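Section 4: Setting up your kick tracking sheet

Now for the fun bit! With your squad list loaded into Jullasik, you can start logging every punt, kick-off and return your team makes. Most coaches have their first match in the book within one evening, and after that it gets quicker every week.

Before you start, have your match film and your squad numbers to hand.

1. Open the Season tab and choose New Match.
2. Type in the opponent and pick home or away.
3. Under Unit, tick Punt, Kick-off, Return or Field Goal. You can tick more than one.
4. Press Add Play. A blank row opens with the cursor in the Kicker box.
5. Enter the kicker's shirt number, the yard line the ball was kicked from and the yard line where it was caught or came to rest.
6. Add the hang time in seconds, then press Save Row.

Note: Jullasik works out net yards for you — return yards and touchbacks are taken off for you, so leave the Net box alone.
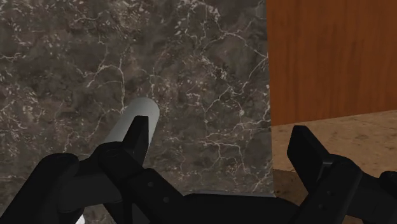

Dark marble with pale veins, beside a wooden panel.

4.1 Tagging your coverage players

Tags are where the sheet really comes to life. Trinh Lục, who coaches the punt team at Bament, tagged 146 plays last season and could pull up every tackle by her two gunners in a couple of clicks. Lovely stuff!

7. Click the small arrow at the end of a saved row.
8. Choose First Man Down and enter the shirt number of the player who reached the returner first.
9. Choose Tackle and enter the tackler's number. For a fair catch, pick FC.
10. Repeat for any missed tackles, one number per line.

Caution: changing a shirt number halfway through the season splits that player's record in two. Use Merge Player in the Squad tab before you log the next match.

Caution: Clear Match removes every row and cannot be undone. Save a copy first.

4.2 Sharing with your staff

11. Press Share and type in your assistant's email address.
12. Pick View or Edit. Only one person with Edit can have a match open at a time.

If you log on Friday night's bus home, switch on Offline Mode before you set off — your rows will upload once you have a signal again. Punt block drills are covered in Section 5.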